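Gallery inspection, Plillholm Museum, Brornetdale
27 July 2020
Before opening of the permanent exhibition

**Entrance and foyer**

- [x] Main doors open fully from inside. *Left door sticks at the bottom. Plane it before September.*
- [x] Ramp clear, handrail firm.
- [ ] Exit signs lit. *Sign over the side door is out. New tube ordered from Gurnel.*

**Heydari Room**

- [x] Extinguishers in date. Tag 628 is hard to read and needs rewriting.
- [x] Wall panels fixed at all four corners.
- [ ] Display cases locked. *Case 19 closes but the lock turns freely. Keep the peace treaty papers in the store until it is replaced.*

The new lock should match the others, so the staff key works on every case in the room. 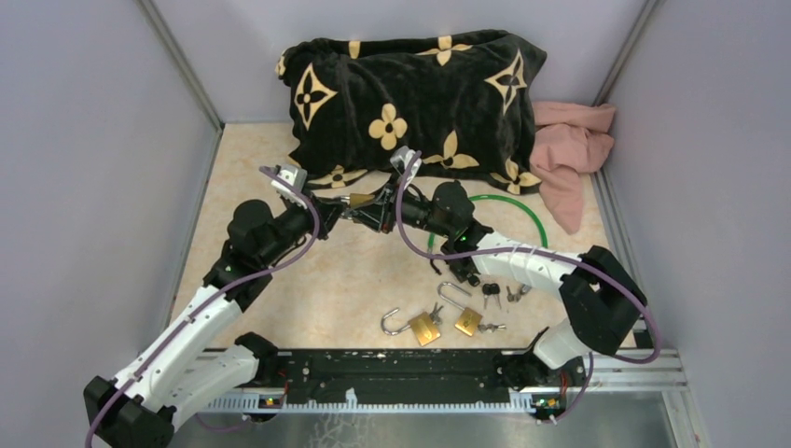

Spare keys go in the office cabinet, signed out on the sheet. Two lines on the sheet have no return time.

**Stage and guest seating**

- [x] Steps taped at the edge.
- [x] Seats set out: 149. Center aisle kept open.
- [ ] Speaker cables covered. *Mats needed across the aisle, 10 feet.*

Open items to be checked again before the ribbon is cut. Side door stays closed to guests until the sign works.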